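About Us

Home / About / Contact

Warnard Historic Motors. Old racing cars, mostly prewar and early postwar single seaters, bought, sold, rebuilt, and run. We've been at it a while now and the shop is still in the same building on the Clurow road, end of the lane, green gate, ring the bell twice. First ring doesn't always carry.

What we do

Engine rebuilds. Gearboxes. Brakes, drums mainly. Wheels re-spoked and trued. Axles, steering boxes, magnetos. Bodywork we do small repairs on, and anything bigger goes out to a panel shop we've used for years and trust. Trackside support if you want to race your car and don't want to spend the weekend under it.

We don't do modern cars. Please stop asking, we don't have the diagnostic gear and don't want it. Cutoff is loosely the early sixties. Drum brakes and a crank handle, you're in the right place. Disc brakes, call and we'll talk.

How it started

One car. A four cylinder voiturette that came out of a barn with no floor in it, engine in three fruit crates. Bought with money meant for a roof. It took four winters to get running and blew a head gasket on its first hill climb, second corner. Fixed it in the paddock, went up again that afternoon, came 40th out of a field not much bigger than that.

Someone at that meeting asked if we'd look at his car. Then his neighbor. The shop sort of grew from there. The voiturette is still here, still not for sale. It lives by the stairs and gets exercised every May at the Pideo hill climb, wether it feels like it or not.

The cars we like

Straight eights when we can get them. Supercharged fours. Odd little specials that a garage owner put together in 1936 out of a taxi and a church pew and then raced for ten years. Those have the best paperwork, oddly enough, lots of letters. We have a soft spot for anything that raced in its own country's color and lost gracefully.

Average displacement through the shop is nothing special. Last year's favorite was 1514 cc, tiny thing, screamed like a cat, went home to its owner with a new crankshaft and all the original carburetor parts in a labeled tin. We miss it.

Originality

People ask. Our view: keep what can be kept. A cracked casting gets stitched before it gets replaced. If a part has to be made new we stamp it, photograph it, and put it in the file, and the old part goes back to you in a box. We won't make up a chassis plate. We won't "find" history for a car. If your car is a replica we'll happily work on it and call it a replica on the invoice.

Paint is up to you but if there's old paint under there we will try to talk you out of stripping it. Sorry in advance.

The Khondokar archive

In the upstairs room. Some 200 folders of race programs, entry lists, factory letters, and press cuttings, bought as one lot when the Khondokar garage closed its doors. Not all sorted yet. If you're researching a car, write to us with the chassis number and whatever you know, and we'll look. No charge for looking. Copies at cost. Be patient, it gets done in the evenings.

Originals don't leave the building. Not even for you, not even overnight.

Visiting the shop

By appointment. We like visitors but the machines are loud and the floor space is tight when there's a car on stands. Kids welcome if they keep their hands in their pockets. Coffee is bad. Parking for trailers round the back, go past the gate and turn in at the second opening, the first one is a farm and the farmer has had enough of us. 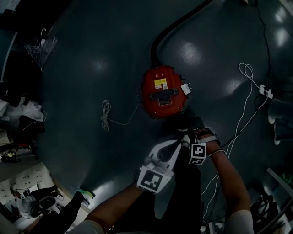

Working with us

A few things so there's no suprises:

- We look at the car first. Written estimate after that, never before.
- Waiting list is usually 3 months for engine work. Longer before the season starts, so book in the fall.
- Bills go out monthly with photos of the work done.
- Your car is insured while it's with us. Ask to see the policy, fine by us.
- Test drives happen on our usual loop, dry days only.
- Storage is free for two weeks after the job's done. Then it isn't.

Buying and selling

We usually have a couple of cars for sale, listed on the Stock page. Consignment too, flat fee, agreed up front. Not every car we're offered gets taken on. If the story doesn't add up we pass.

Getting in touch

Phone is best, mornings. Email gets read, slowly. If you send pictures of your engine please include both sides and the numbers on the block, it saves three rounds of emails. Parts requests through the form on the Contact page.

Page last updated 26 October 2018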